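From: Sum-yee Huang
To: Ratlow Swap & Grow list
Subject: Re: Citrus in pots over winter?

Ho-yin Sin wrote:
> Hi all, I have a mandarin in a 12 inch pot that I brought inside when
> the nights got cold. Since then it has dropped a good third of its
> leaves. They're still green when they fall. It sits by the living room
> window, over the radiator, and I water it every Monday. Do I need to
> repot it? Feed it? Somebody at work told me to cut it back hard and I'm
> scared to.

Hi Ho-yin,

Please don't cut it back hard! Not in January anyway. Mine did the same thing the first winter I had it and I came very close to throwing it out, pot and all.

My bet is the radiator. The roots are sitting in one kind of weather and the leaves in another, and citrus sulks when that happens. Can you move it to a cooler room that still gets good light? Mine lives on the back stairs landing, where it gets down to 43 at night with the door shut, and it's been fine there for years. It won't grow, but you don't want it to grow right now.

Also I'd quit watering by the calendar. Stick your finger in up to the second knuckle, and if it's damp at all, walk away. I went nearly three weeks between waterings last month. When I do water I take it to the tub and soak it until it runs out the bottom, then let it drain before it goes back on the saucer.

No repotting and no feed until you see new growth. I use the Clalari citrus granules then, half of what the box says, and I know Güler on this list swears by fish emulsion, but I have to live in the same house as the plant.
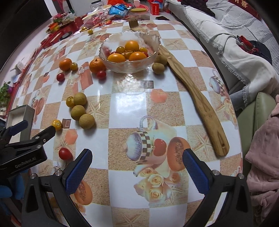
Mandarins are pretty forgiving once they settle, and if you ever want a second one I'd look for a small-fruited kind. The big ones are heavy for a young tree in a pot and you end up staking everything. Size varies a lot even in what you buy to eat – look at the two lying to the left of the glass bowl, the larger one with its bit of dried leafy stem still on. I paid too much for a tree at Hondberg that had 2 fruits on it and they both fell off in the car.

Let us know how it does. If it's still dropping leaves in a few weeks, check under them for scale, little brown bumps along the middle vein.

Sum-yee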